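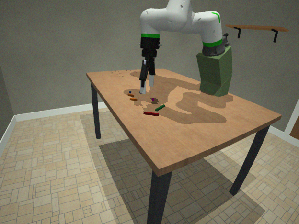 October 26, 2019

Premarket mover screen, notes on the rebuild

Picked up the opening gap screen again. Vivek's complaint from last week stands: the list sent to the desk before the bell is full of names that "gapped" on almost no volume. Went back through the June sample with him to see how many of the flagged moves held into the first half hour of regular trading. Fewer than half did. The filter is doing what it was written to do, but it was written for a different feed.

Current logic, for reference:

Percentage change is last premarket trade against prior official close. Flag if the absolute change is over 2 percent. Sort by absolute change, take the top 10, send to the morning note. No volume condition. No spread condition. No check on whether the prior close was adjusted for a dividend or split.

The missing adjustment check explains Hilico. It went ex a special dividend overnight and the screen called it the biggest decliner of the morning. Kusum caught it before the note went out, but only from knowing the name. The raw close comes from the exchange file, the adjusted close comes from our own table, and the table is refreshed after the screen runs. Moving the refresh ahead of the screen is a scheduling change only. Asked Santosh to do it; he wants to confirm nothing downstream reads the old table in that window.

Volume condition

Tried three versions on the June data.

Version A: minimum of 300 premarket trades, flat across all names. Simple, kills the junk, also kills most of the small caps that had real news. Preltstead drops out on the morning of its guidance cut, and that one is exactly what the note is for.

Version B: premarket volume as a multiple of the name's own trailing average premarket volume. Better. Preltstead stays in. The trouble is names with a trailing average close to zero, where a single odd lot gives a huge multiple. Put a floor under the denominator. The floor value is a guess for now.

Version C: B plus a quoted spread test. Reject if the spread is wider than half of the move. Cleanest output of the three. It needs quotes as well as trades, and the quote feed arrives late on some mornings. If quotes are missing the screen should fall back to B and say so in the header line – it should not silently pass everything, as my first draft did.

Going with C and the fallback.

Earnings tags

Separate matter, same note. Theophilus has been tagging each mover by hand with a reason (earnings, guidance, rating change, deal, other). Looked at whether the earnings calendar could fill the first tag automatically. It can for scheduled reports. It can't tell a report from a preannouncement, and Tredside preannounced days ahead of its date, so the auto tag came back blank and the hand tag said earnings. Both defensible. Agreed with Theophilus to split the tag: "reported" is automatic, "guidance" stays manual.

Pandey is the opposite case. It reported on schedule, beat on revenue, and fell anyway on a downgrade published the same morning. One tag is not enough. Allowing two, order not significant.

Time stamps

The after-hours session was being counted as premarket for any trade with a stamp in UTC and no date roll. Found it while checking why Tredside showed volume before the session opened. Fix is in my branch. Effect on the June results is small but not zero; reran all three versions after the fix and the comparison above is from the rerun.

Open items

1. Denominator floor for the volume multiple. Test on a quieter month before settling. Mine.

2. Table refresh ahead of the screen. Santosh.

3. Two-tag support in the note template. Theophilus has the template, I have the export format. The separator is a semicolon because company names in the export already contain commas.

4. Cutoff time. The desk wants the list as late as possible, the note needs a fixed time to go out. Kuldeep suggested running twice and marking names added in the second pass. Run time is 72 seconds with quotes loaded, so two passes will fit.

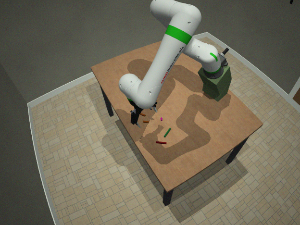 5. Delisted and renamed tickers. Two lookups failed on old symbols. Use the internal ID throughout and convert to the ticker only on export.

Rerun command and the June output are in the shared folder under the branch name. Do not use the output from before the time stamp fix. I left it there for the diff and will delete it once Vivek has looked at it.

Kusum asked for the prior close and its date to be printed next to each change. Added, adjusted value only, with a star where an adjustment was applied.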